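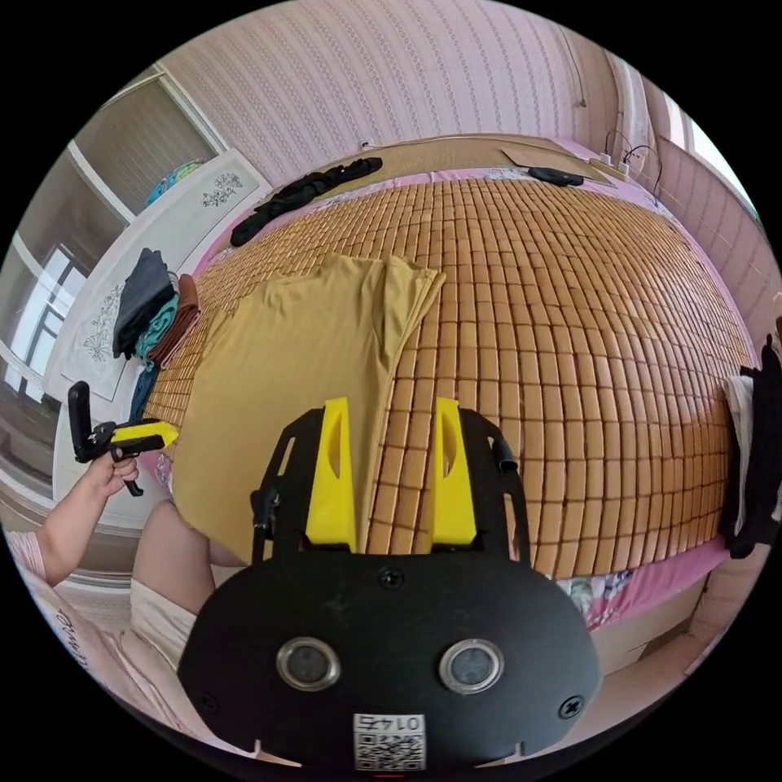

Claltasero Bamboo Sleeping Mat

Print this page | E-mail this page

The Claltasero is a summer sleeping mat made of small rectangular bamboo tiles threaded in rows on elastic cord. It is laid directly on the mattress, over or in place of the fitted sheet. Air passes through the gaps between tiles.

Tile edges are rounded on the upper face and sanded on both. Cord is knotted at every 12th row, so a break releases one section only. Spare cord is supplied, 48 inches per mat.
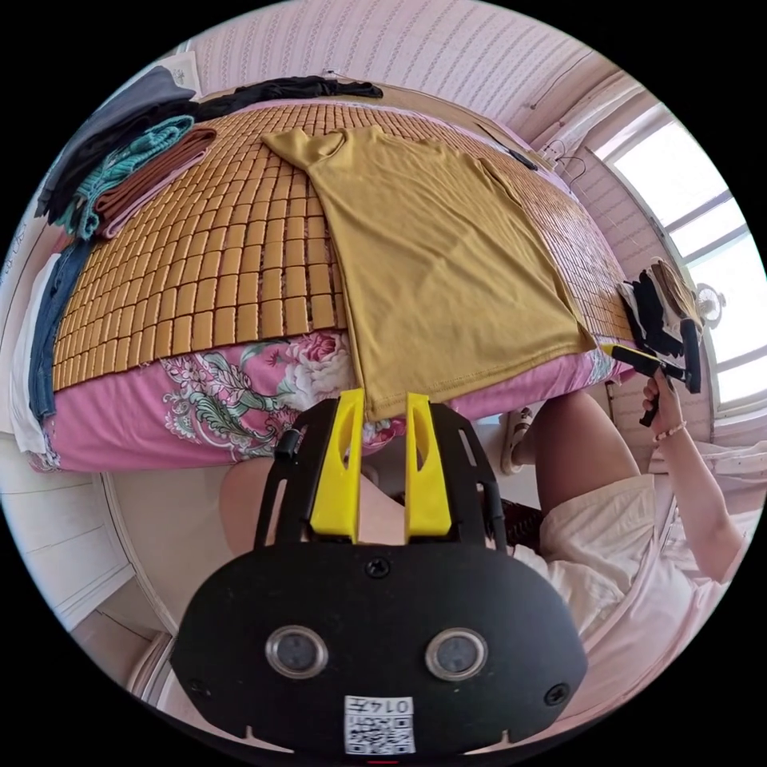 Sizes are Garasa (twin) and Worku (queen). The Worku folds in half along the center seam for storage. Do not fold across the rows.

Care: wipe with a damp cloth and dry flat in shade. Do not soak or machine wash. New mats have a grassy smell that fades with airing. Slight differences in tile color are normal and are not grounds for return.

Weight, Worku size: around 17 lb
Part no. 344
Shipped rolled from Ukcombe

Replacement tiles are sold by the row. For repairs, write to Mebrat Hadgu at the Ukcombe workshop and give the part number. Repairs are not accepted in October.

This site uses cookies. By continuing to browse you accept their use.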